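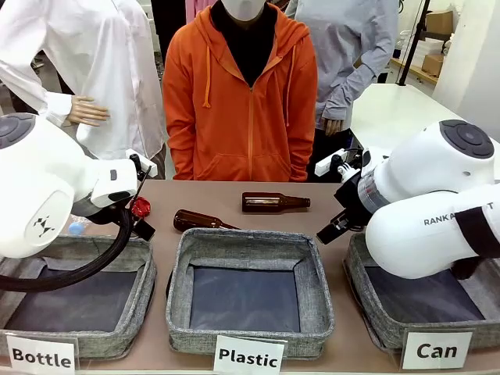 gusholm_gardener
Okay, I have to gush about bottle cap mosaics because I've gone completely down the hole this winter! I started with a stepping stone for the veggie patch and I'm now planning a whole panel for the side fence, a big rosella on a gum branch. My trouble is colour. Red is easy to come by, like the little red bit over the bin in the photo, but a proper light blue is gold in this house and I need heaps of it for the cheeks. Does anyone paint theirs, or is that cheating? And what are you all sticking them down with?

tinlid184
Painting is fine for the first summer and then it flakes. Plastic caps flex a bit in the heat and the paint doesn't. I did a fish for my sister's pool fence in Dilbridge and it looked like it had a skin disease by August. Save up the real colours, it's worth the wait.

Zeeshan Malik
Disagree with tinlid. I've got painted caps on a north-facing wall and they're going strong. You have to scuff them with sandpaper first and use a primer made for plastic. Two thin coats, leave overnight, then your colour. Most people skip the sanding.

tinlid184
I did sand mine. Maybe not enough?

Zeeshan Malik
What grit? If you went too fine it won't key properly. I use whatever's coarse in the shed, then wash them in dish soap.

wattle_and_daub
Can I put in a vote for screws over glue! One short screw through the middle of each cap, into marine ply. You can swap any cap you get sick of, and the screw heads look like little seeds. My sunflower has been up six years and I've only replaced 14 caps.

gusholm_gardener
Oh I LOVE the seeds idea. Would it look odd on a bird though? I'm picturing a rosella with measles.

wattle_and_daub
Ha, paint the screw heads to match. Or turn the caps upside down and put the screw down inside the cup, you hardly notice it from the path.

Washington Miranda
Upside down they hold water and you'll be breeding mozzies. Please don't. Face out, construction adhesive, done.

wattle_and_daub
It's on a fence, Washington, it's vertical!

Washington Miranda
Fair enough, I had the stepping stone in my head.

gusholm_gardener
Fence is definitely vertical (mostly). I'll do a test board with both, half painted and half plain, and hang it out the back. If anyone near Gusholm has light blue milk caps going spare I'll swap you for lemons, I've got a tree full.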